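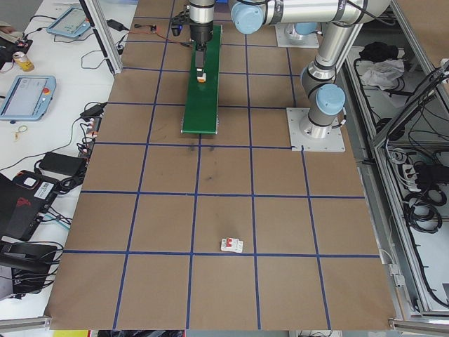

Drorndale, August

Slugs in the squash - anyone tried wool pellets?

mossyboots
Right, I'm losing this fight. I've got 31 squash plants on my plot at the Rollow end and something is chewing the stems at soil level every night. I put wool pellets round half of them and I can't see any difference so far, except that I'm poorer. Do they need topping up?

plot14
They need a good soak when they go down or they just sit there like rabbit droppings. Mine matted together after three days and I lost hardly anything after that. Go thick, a proper collar round each stem!

hopkin_hoer
Sorry, I disagree. I used a whole tub last year and the slugs were living underneath it, fat and happy. I've gone over to nematodes, watered in of an evening when the soil's warm, and then again six weeks later. Not cheap either, mind.

mossyboots
Does it matter that I'm on clay? It cracks like mad at this end.

hopkin_hoer
Bit harder on clay, yes. Water the bed first, then the nematodes, then water again. Don't let it dry out for a fortnight.

plot14
A fortnight of watering on Walness Lane in August, with one tap between us? Good luck with that.

beanpole_sue
Are you sure it's slugs? Stems chewed right through at soil level could be cutworm. Scratch about an inch down next to a fresh casualty and look for a fat greyish caterpillar curled in a C. Pellets won't touch those.

mossyboots
Oh. Just been down with a torch and found 3 of them by the end plant! Plus one slug, so you're all a bit right. Is it just a case of picking them out by hand?

beanpole_sue
Yep, and cardboard tubes round whatever's left, pushed well into the soil.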